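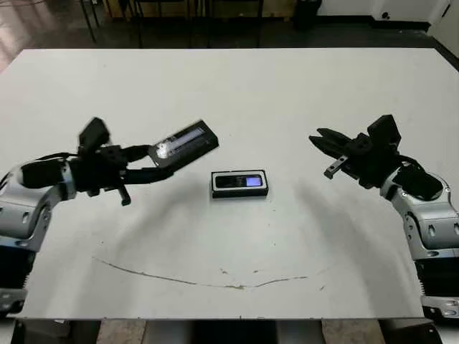

Reading Small Screens Under Bright Room Light
Final project report, Intro to Display Design
Hisville College, MacAulay Building
Submitted Tuesday, June 12, 2018

Background

Small handheld devices with a glossy front. Everybody has had one and everybody has tilted one around trying to get the ceiling light off the glass. We wanted to know how much the tilting really helps, and whether it matters if the thing is in your hand or lying flat on a table. Most of what we found in the library was on big monitors and office lighting. Useful for terms, not much else.

The question as written in our April proposal: does a small lit display read better held up at an angle or left flat on a white surface, under normal room light?

We changed it a little along the way. "Normal room light" was too vague, the instructor was right about that. We fixed the overhead lights at 500 lux at table height and left them there for all the sessions that count.

Setup

One white table, matte top. White was a choice. We tried a darker table the first week and the black casings kind of dissappeared into it, people kept complaining that they had to hunt for the edge before they could even look at the display. On white you find the device right away. Downside is the table throws light back up. More on that below.

2 devices, both black, both small rectangles with a glossy face. We call them Long and Half in our notes and I'm keeping that here.

Long -- narrow lit screen, pale blue-white when it's on. Used for the tilted readings mainly.
Half -- thick black border, lit part only on the right side of the face, bluish purple. The left part stays dark. Used flat mainly.

We swapped them for some sessions so it wasn't always the same device in the same position. Should have done this from day one. We did it starting in the second week, after we noticed that all our "tilt is better" results could just as well be "Long is better."

Light meter was a Trerham, borrowed from the equipment desk. It goes back Friday so if anybody wants to check our numbers, soon please.

Procedure

Reader sits at the short side of the table. Eyes 100 cm from the display, measured with a string, chin on a stack of books if needed. Not elegant. Device gets placed or held. Reader says the characters out loud. Other person marks right or wrong and starts the timer on "go."

Things we kept the same:
lights
distance
table
wiping the glass before every set (fingerprints make a huge difference, see Problems)
screen brightness, all the way up

Things we changed:
flat or tilted
which device
left side of the table or the middle

Each reader did a flat set and a tilted set, order decided by coin flip. Short break in between. We ended with 354 readings we trust. There were more but we threw out the ones from the dark table and one whole afternoon when the blinds were open.

Results

Tilted beats flat. Not a surprise, but the gap was bigger than we guessed for Long and smaller for Half.

With Long tilted up toward the reader, the lit strip was easy to read and mistakes were rare. There were still reflections running across the glass. Readers mentioned them almost every time but read through them fine, just slower. Lay the same device flat and the reflections win -- people leaned, squinted, asked to do it over.

Half was different. Flat, it did better than Long flat. Our best guess is the color. The blue purple stands out from the white table and from the white glare, where the pale blue-white of Long sort of blends in with both. It could also be the thick border, which gives the eye something dark right next to the lit part. We can't separate those two things with the data we have.

The dark left part of Half turned out to be its own problem. It's glossy so it acts like a little mirror, and several readers looked there first. One said they thought that side was a second screen that was turned off. That cost time at the start of every set, even for people who had already done it once. Timer sheet shows it clearly, first character is always the slow one.

Position on the table: no difference we could see between left side and middle. We expected some. The lights in that room are spread pretty evenly so maybe that's why, a room with one lamp would be another story.

The white table

This got its own section because we argued about it the most. A white matte top is good for finding black objects and it gives soft shadows, no hard edges. It's also bright. After a few minutes looking at it your eyes settle on the table brightness and the screen looks dimmer than it is. We tried putting a sheet of gray paper under the flat device and readers liked it, said it was more restful. Their scores went up a little but we only did this at the end and only with a few readers, so it's not in the results. Somebody should do it properly.

Problems

Fingerprints. First week is full of them. A thumb on the glass makes a smear that catches the light at exactly the angle you want to read at. We started holding the devices by the edges only, fingers on the casing, and wiping with the same cloth.

Holding steady. A tilted device held by hand moves. We marked the tilt on a cardboard triangle and checked against it, but between checks it drifts. For later sessions, check before every reading and not every set.

Auto dimming. Long goes dim if you leave it. We lost part of a session before anyone noticed. Tap it between readings, by the edge if possible.

Readers. All students, all from our own building or friends from the Vuvville bus. No older eyes in the group at all, which for a reading study is a pretty big hole. Nobody with strong glasses either. I would not use these results for anything aimed at the general public.

Recommendations

If you're designing a small display that people will leave lying on a desk:

Use a color that isn't close to white. Blue purple worked, we didn't test anything warmer.
A dark border is ok. A big dark glossy area is not, people look at it.
If part of the face never lights up, make it matte or make it a diffrent texture.
Don't count on people picking the thing up. When we let readers do whatever they wanted (informal, end of last session) some of them just leaned over the table instead.

If you're designing one that gets held, most of this matters less, the hand sorts it out.

What's attached

Timer sheets, scanned, handwriting varies
Table plan with the seat and the two device positions
Light readings for each session, including the bad afternoon
Consent forms are in the department office and not in this packet

Room for the extra gray paper sessions is still booked through the end of the month under our project number. Next group can have it, just move the booking at the front desk. The cloth and the cardboard triangle are in the bottom drawer.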